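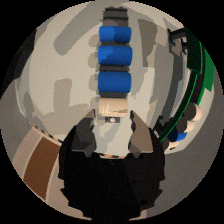

小说 · 短篇 | 阅读时长 12 分钟
分享 19　评论 11

换色

下午四点二十,十一号单元的夹爪合上了一次。那时候料架上没有东西给它夹。

乌尔米拉·帕尔的右手在那里。

我是第二天早上看到记录的。记录很短,一行是时间,一行是关节角,一行写着“抓取成功”。后来所有人都问我那四个字是怎么回事,我只能照实说:夹爪合到一半遇到了阻力,阻力落在范围里,程序就这么写。料筒和手腕外侧的硬度,对那个传感器来说差得不多。

她断了一根掌骨,小指那一侧的。医院给她上了夹板,让她六个星期之后再去。

我叫夏昆塔拉·洛迪,在Zemero做仿真。厂里还有一个夏昆塔拉,姓戈尔,管设备维护。大家叫我“软件的夏昆塔拉”,叫她“扳手的夏昆塔拉”。我们两个人的邮件常常送错。这件事后来有关系。

十一号单元干的活很简单。台面上有两排料架,料筒横着卡在里面,蓝的一排,米白的一排。上游的人手快,常把颜色放混,机械臂就把混进去的挑出来,换到另一排去。蓝的归蓝的,白的归白的。装满了推走,再换新的一架。一个班下来要换300架。

这个动作是我在仿真里教出来的。我搭了一张浅色的台子,两排料架,一只手眼相机,看出去的画面是圆的,四个角都黑着。我让它在里面反复做:三个蓝的夹着一个白的,三个白的夹着一个蓝的,全蓝,全白,空一格,空两格。灯光我也设了,一盏主灯在右上方,每个料筒左边都落一块圆圆的影子,一个挨一个。

那盏灯我设好以后就没有再动过。

项目是前一年接的,客户是Prulto,厂房在Stivwood。合同上写的是三个月上线,我们用了五个月。Prulto那边的负责人是安妮克·帕凯特,她每周打一次电话,每次都先问天气,再问进度。我们晚了两个月,她的口气没有变过,只是电话越来越短。

到后来,我在仿真里的成功率是够的。现场也够。验收那天连着做了130次抓取,一次没掉,安妮克在单子上签了字,我们去厂门口的小店吃了饭。萨拉·萨奇德瓦请的客,她是我的主管。吃到一半她问我,还有什么没做的。

我说灯光没有随机化。

她问要多久。

我说两个星期,重新训练,再测。

她想了一会儿,说现场的灯是固定的,先这样,写进待办。

我写进去了。待办单上它排在第十九条。第十八条是把界面上的一个错字改掉,那一条后来改了。

事故后的第三天,我坐早班车去Stivwood。二月,路边的雪是脏的。门卫给我一件反光背心和一顶安全帽,帽子的带子太松,我用手按着它走到十一号单元。

单元停着,门上挂了红牌。戈尔蹲在控制柜前面,膝盖底下垫着一块纸板。她没站起来,指了指门框上方。

“你看那个。”

门框上方是安全开关。开关的两根线被拧在一起,外面缠了黑胶布。这样一来,门开着,系统也认为门是关着的。

“什么时候缠的?”我问。

“胶布上有灰。”她说,“一个月总有了。”

“谁缠的?”

她把手电筒关了。“夜班,白班,都有可能。这门一开就停机,停了要重新回零,回一次零四分钟。料架卡住的时候,一个班要开十几次门。你算算。”

我没有算。我问她,料架为什么会卡。

她说新到的一批料架,卡槽窄了一点,料筒放进去有时候歪。她在一月就写了邮件,要求停下来换料架,或者把夹爪的开度调大。她说邮件是发给我的。

我当着她的面打开手机查。没有。

她也打开手机查。收件人那一栏写着“夏昆塔拉”,后面是她自己的地址。她把邮件发给了自己。因为发件箱里有,她就当作发出去了。收件箱里也有,混在每天的报警通知里,一直没有打开过。

我们两个站在那里,各看各的手机,站了一阵。

后来她说:“那么门的事是我的。门是我该巡的。”

我说先把事情弄清楚。

乌尔米拉那天做的事,监控上是这样的。四点十八分,料架卡了一个料筒,机械臂抓了两次没抓起来,退回去,进入等待。屏幕上提示人工处理。她开门,门开了,系统没有停。等待状态下机械臂是不动的,她大概觉得和停机一样。她伸手把那个歪的料筒拔出来,拿在左手里,右手去摸卡槽,看里面有没有毛刺。

等待状态有一个退出条件:如果相机看到可抓的料筒,就恢复工作。这个条件是我写的。写它的时候,我想的是人把料筒摆正以后,不用再去按一次按钮。

问题是相机看到了什么。料筒在她左手里,不在架子上。她右手戴的是米白色的工作手套,四根手指并着,横在卡槽上方。这可以解释一部分。可是我训练的时候放过手套,各种颜色的手套,都当成障碍物处理,见到了就该停。我把她那只手套的图片单独拿出来喂给模型,模型说,障碍物。

所以光是手套不够。

我在Stivwood住了下来,住在厂区对面一家叫Tiwari的旅馆,窗户朝着停车场。白天我去看单元,晚上在房间里跑仿真。头两个晚上什么也没跑出来。我换手套的颜色,换手的角度,换料筒的数量,夹爪都停在半空,规规矩矩的。

第三天下午,我坐在单元旁边吃三明治。四点刚过,台面变了。

西墙很高的地方有一条长窗,平时被一块挡板遮着。挡板掉了一角,太阳从那个角进来,很低,平着照在台面上。我放下三明治走过去。料架上还留着事故那天的几个料筒,它们的影子本来都朝左,圆圆的一小块。现在太阳把影子推到了另一边,原来的位置几乎全亮了。

我把手伸到栏杆外面比了一下,没有伸进去。手的影子落在左边那片亮的地方,正好一块,圆的。

我回房间改了灯。把主灯的强度降下来,再从左侧加一盏低的。第一次抓取,夹爪偏了半个料筒,夹了个空。第二次偏得更多。我又放了一只手进去,让手的影子落在料筒影子原来该在的地方。

夹爪下去了,合上了。屏幕上写着“抓取成功”。

我又做了一遍。然后做了第三遍。然后我下楼,在停车场走了一圈,没穿外套。

它学会的事情里,有一部分是影子。左边有一块那样的影子,右边就有一个料筒,在仿真里永远是这样,没有一次例外。我给它的世界里只有一盏灯,它就把灯也当成了料筒的一部分。平时影子和料筒都在,它两样都看,看不出毛病。到了影子自己在、料筒不在的时候,它信了影子。手套的颜色在旁边又帮了一把。

我给萨拉打电话,快十一点了,她还没睡。我说了二十分钟。她听完,问我:“第十九条?”

我说是第十九条。

她那边静了一会儿,有水龙头的声音,然后关了。她说:“是我说先这样的。你写报告的时候这么写。”

我说待办是我写的,退出条件也是我写的。

“都写上。”她说。

报告写了四天。戈尔写门和料架的部分,我写程序的部分。我们坐在维护间的一张桌子两头,她用的是一台旧笔记本,键盘上少一个键,遇到那个字母她就用指甲去抠下面的胶垫。她写得比我快。她把发错的那封邮件原样附在后面,收件人一栏没有遮。

我这边的部分有三页说的是灯光,一页说的是等待状态。等待状态那一页改得最多。原来的句子是“系统在未满足安全条件的情况下恢复了运行”。戈尔看了以后说,谁写的条件?我把它改成“洛迪编写的退出条件允许系统在没有人员确认的情况下恢复运行”。她看了,点点头,继续抠她的键。

夹紧力也写进去了。夹爪的力有一个上限,验收的时候是低的,上线第二周因为掉过几次料筒,有人把它调高了。参数记录里有时间,没有名字,登录用的是共用账号。我们问了一圈,问不出来。报告里就写“未查明”。

安妮克是在一个上午来的。她穿着厂里的背心,在会议室里把报告从头看到尾,中间没有喝水。看完她问了两个问题。一个是其他单元的门有没有查过。戈尔说查过了,又找到两处胶布,已经拆了。另一个是她自己这边的,她问,六个班长里有几个知道胶布的事。

坐在后排的生产主任说,他需要了解一下。

安妮克说:“你现在去了解。我在这里等。”

他出去了,过了四十分钟回来,说,都知道。

她把这个也记在报告的空白处,签了名。

离开Stivwood之前,我去看了乌尔米拉。她住在厂后面的宿舍区,二楼,门口放着两双小孩的雨靴。她用左手给我倒茶,倒洒了一点,不让我帮忙。

我本来准备了一段话,在车上练过。坐下以后我说得很乱。我说了灯,说了影子,说了那个退出条件。她听得很认真,中间让我停下来,问我什么叫仿真。我说就是在电脑里先搭一个一样的台子,让它在里面练。

“里面有人吗?”她问。

我说有手。有手套。

“没有人。”

“没有。”

她想了想,说她那天其实觉得有点不对。机械臂退回去等的时候,前端会有一点很轻的响声,嗒嗒的,停机的时候就没有那个声音。她听见了。她以为是旁边十号单元的。

我问她,培训的时候有没有人讲过等待和停机的区别。

她说培训是半天,那半天有一半在讲怎么打卡。

我把这句话也记了下来,后来加在报告的补充里。她问我会不会因此找她麻烦,我说不会。说完我想了一下,又说,我不是Prulto的人,这个我保证不了,我会去问安妮克,问到了打电话给她。

我在楼下就打了电话。安妮克说不会,并且说她会写成书面的。我又上楼去告诉乌尔米拉。她的女儿已经放学了,坐在桌边,拿一支笔在她妈妈的夹板上画格子。

十一号单元停了七个星期。门上的开关换成了带编码的,拧线没有用了。等待状态取消了自动恢复,现在要人走到栏杆外面,按一个绿色的按钮,再等三秒。那条长窗整个封了。回零从四分钟压到了五十秒,这一项是戈尔做的,她说早该做。

灯光我重新训了。现在每做一次,灯都换地方,有时两盏,有时没有,有时贴着台面照过来,影子拉得很长,伸到桌子外面。我还加了只有影子、没有料筒的情况。刚开始它很不习惯,成功率掉到一半以下,夹爪悬在一排料筒上面,半天不肯下去。我看着它悬在那里,没有去调阈值。

重新上线那天是戈尔按的按钮。乌尔米拉也来了,夹板拆了,手还有点肿。她站在栏杆外面,站得比别人远。班长问她要不要回原来的岗位,她说先去包装那边。

机械臂动了。第一架里混了一个白的,它停了一下,下去,夹起来,放到右边那一排。

戈尔在我旁边,耳朵朝着单元那一侧,听了一会儿。

“嗒嗒的。”她说。

我说,那个声音我下周来修。

她拿出手机,写了封邮件,写完把屏幕转过来给我看收件人。我看了,是我的地址。她按了发送,我口袋里震了一下。

标签:机器人 / 工厂 / 事故 / 原创短篇
收藏　分享到　举报
评论(11)　查看全部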